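Bogdan Sandu
Robotics club thread, November. We are six students and our project is called Cernum. The goal: a two-arm robot learns to sort cables from watching human hands.

1/ Before the robot can learn, we need many recordings of people doing the task. Our target for this term is 200 good ones. After Saturday we have 89.

2/ Each session starts with putting on the wristbands and checking that the markers are readable. Botis, our tracking script, complains very much if a band is turned too far on the arm.

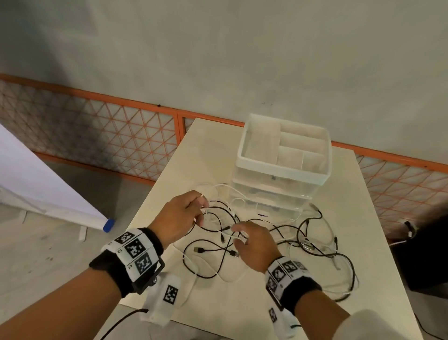
Cable untangling, black and white mixed, both wrists tracked.

3/ The task is more difficult than I expected. When I pull one loop, another becomes tighter. I am now slower on purpose, so that the finger movements are easier to follow later.

4/ Labeling takes the most time. One recording has roughly 1360 frames and we still mark by hand the moment of each grasp. If somebody knows a good free tool for this, please write me.

5/ Next week Gavrilă wants to try with only white cables. I think it is too early - we should first finish the mixed set.

6/ The demo at Bruvudell is before the winter break. I will post the first robot attempts, also the bad ones.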